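Widby 居家互助 > 厨房与收纳 > 墙面与台面

靠墙的桌子放沥水架，墙上的灰印怎么处理，盖子类的东西怎么收

邹秀英 发表于2019年9月22日 浏览437

我有一张桌子长期贴墙放，上面铺了黑布。桌子中间放一个黑色的沥水架，就是带一排排细杆的那种，右边挨着一个敞口的浅纸箱，后面靠墙放一个带盖的透明分格盒，里面是零碎小东西。墙是浅蓝绿色的，哑光漆，六月份搬进来的时候就已经刷好了，房东说用的是Harkley的内墙漆，具体哪一款他也不记得。

想请教几件事。

第一是墙。墙上有不少淡淡的灰印，有的像擦过去的一道，有的是一小块一小块的，还有几个白点，不知道是掉漆还是粘上去的东西。我用湿抹布擦过靠下面的一小块，灰印浅了一点，但是擦过的地方从侧面看有点发亮，和旁边不一样了，所以没敢继续。哑光墙面到底能不能擦，用什么擦？要是擦不掉，能不能只补一块，还是必须整面重刷？

第二是沥水架。我没有拿它沥碗，主要是放各种盖子，圆的最多，饭盒盖、罐头盖都有。平放在底部的杆子上很占地方，一两个就没位置了。竖着插，大的还可以，小的会从杆子中间滑下去，或者往一边倒。有没有什么办法能让它们站住？不想再买一个新架子。

第三是纸箱。现在是拿来临时放洗好的东西，等有空再归位。纸箱底受潮会软，我已经换过一次了。想知道大家是换成塑料盘，还是在纸箱里垫点什么。桌面进深有限，能放的盘子最深26厘米，再深就伸出桌边了。

另外沥水架离墙多远比较合适，也请有经验的说一下。现在后面还要放分格盒，所以架子没办法完全贴墙，但也没留多少空。

照片如下。
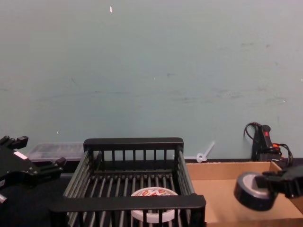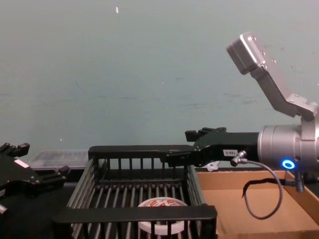
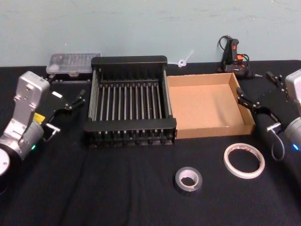

架子和后面那面墙。第一张里架子上平放着一个白色圆盖子，墙中间一带的印子看第二张，纸箱和透明盒看第一张和第三张。

补充一下，墙上没有油烟，灶台不在这边。摸上去不粘，也没有粉掉到手上。

北窗晾衣绳

先说墙。哑光漆擦了会发亮很常见，漆面本来是微微粗糙的，抹布来回蹭，把表面磨平了，侧着看就反光。和你用的是不是湿抹布关系不大，主要是力气和次数。

我家走廊也是哑光漆，孩子的书包常年蹭，印子和你这个差不多。我的做法是按下面的顺序来，前一步有用就不做后一步：

先用干的软毛刷或者干净的干毛巾，从上往下掸一遍。浮灰不掸掉，沾了水会变成泥印，越擦越大。

再用绘图用的白橡皮，就是软的那种，轻轻擦灰道子。擦的时候往一个方向走，不要来回。很多灰道子是硬东西蹭上去留下的，橡皮能带走不少。橡皮屑用刷子扫掉，不要用手抹。

还不行，就用温水加一两滴洗洁精，海绵拧到不滴水，按上去，停一下，拿开，再用另一块拧干的清水海绵按一遍。是按，不是擦。每次做一小块，做完等它干透再看效果，湿的时候颜色深，看不出来。

魔术海绵我不建议用在这种墙上。我用过Clenis的，洗水龙头很好，但那个东西相当于很细的砂纸，在哑光墙上一擦一个亮斑。

白点要分开看。指甲轻轻拨一下，能拨掉的就是粘上去的，拨不掉而且是凹下去的，就是掉漆露底了。露底的擦没有用，只能补。

补漆这个事情，颜色对不上比印子更难看。蓝绿色尤其难对，灯下和白天看都不一样。你是租的房子，先问房东有没有剩漆。有剩漆的话，用最小号的笔蘸一点，只点在白点上，不要往外涂。如果没有，小白点我觉得不用管，隔一米就看不见了。

大面积的印子补不了局部。一定要弄的话，从墙角刷到墙角，整面一起刷，接缝在转角的地方看不出来。在墙中间刷一个方块，以后天天看见那个方块。

架子离墙多远，我的习惯是一个手掌的厚度多一点，能伸手进去擦桌面就行。你后面有分格盒，盒子本身就把架子隔开了，架子那一边倒是没有问题，要注意的是盒子，它直接靠墙，拿进拿出的时候盒角会蹭墙。可以在盒子后面的两个角各贴一个软垫，就是贴在柜门上的那种透明小圆垫。

以后想省事，可以在墙的下半截立一块透明的软板，不用打孔，靠在桌子后沿和墙之间夹住。我家用的是铺餐桌的那种透明垫，裁成条。缺点是后面会积灰，隔一阵要拿出来擦一次。

老周修理

盖子竖不住是因为杆子间距是给盘子设计的，盘子大，下面卡在底杆里，上面靠着侧杆。盖子小，又轻，只有下面一个点受力，肯定倒。

办法有两个。

一个是加隔断。五金店卖那种细的弹簧，晾窗帘用的带塑料皮的那种，剪一段，两头挂在架子左右的边框上，横着拉过去，离底部大概一半盖子高。盖子边插在弹簧圈里，大小都能夹住。我给丈母娘装过，用到现在没坏。剪断的一头要套个皮帽或者弯进去，不然划手。架子本身要沉一点，太轻的话弹簧别拉太紧。

另一个是不要把所有盖子混在一起。大的竖着放架子后排，小的放一个小筐，小筐再搁在架子里。小的本来就不适合单个立着。

纸箱别垫了，换掉。你说的26厘米，去找烤盘或者文具店的浅盘，外边尺寸一定要自己量，标签上有时候写的是里面的尺寸。Monti那家店的浅盘外沿有翻边，翻边也算宽度，我吃过亏，买回来放不进去。塑料的就行，边不要太高，现在这个纸箱的高矮拿东西正合适，照着差不多的买。

实在想用纸箱，就把东西晾透了再放。湿的先在架子上放15分钟，甩过水的盖子基本就不滴了，边沿有凹槽的除外，那种槽里存水，要倒过来磕一下。

墙的事情我不懂，刷漆找刷漆的问。

还有桌上那块布，架子底下最好翻起来看看。水滴在布上，表面看着没什么，底下桌板可能一直是潮的。黑布又看不出来水印。我会在架子下面加个接水盘，或者干脆把布裁掉一截，架子直接放桌板上。

小满

重刷算了，墙漆又不贵。盖子用不上的扔掉一半，就放得下了。

邹秀英

谢谢各位，逐个回一下。

北窗晾衣绳：橡皮试了，在角落里试的，短的那几道灰印掉了，长的变浅，没有发亮。中间那一带还没动，打算慢慢来。白点拨了一下，靠上面的那个拨不掉，应该是掉漆。房东那边还有半桶，但是他说放了很多年，不知道还能不能用。这种放久的漆开盖以后怎么判断？

老周修理：弹簧我去看看。我这个架子提起来不算重，会不会被拉歪？接水盘也记下了，布底下翻起来看过，桌板有一块颜色深一些，不确定是不是水。

小满：租的房子，重刷要房东同意，先不考虑。

老周修理

不会歪，弹簧拉到刚好不往下垂就够了，不用绷直。两边边框如果是圆杆，用小挂钩挂，不要直接把弹簧头拧上去，拧上去以后拆不下来，也会把表面的漆刮掉，铁的刮了就生锈。

桌板颜色深的那块，把布掀开晾两天再看。变浅了就是水。

北窗晾衣绳

旧漆先闻，有酸臭味就不要了。没有味道的话搅开，能搅匀、没有硬块就可以试。上面结一层皮，把皮整个揭掉，不要搅进去，下面的用丝袜过滤一下。先涂在一张白纸板上，干透以后贴着墙比颜色，白天比一次，开灯再比一次。放久了的漆颜色多少会变，比过再往墙上点。

纸箱那块后来换了没有？换了的话也说一下是什么尺寸的，我桌子跟你差不多窄。

邹秀英

还没换，量好再来写。

相关话题：哑光漆和丝光漆的区别 / 沥水架生锈 / 透明分格盒怎么贴标签 / 租房补墙

本话题共有8人收藏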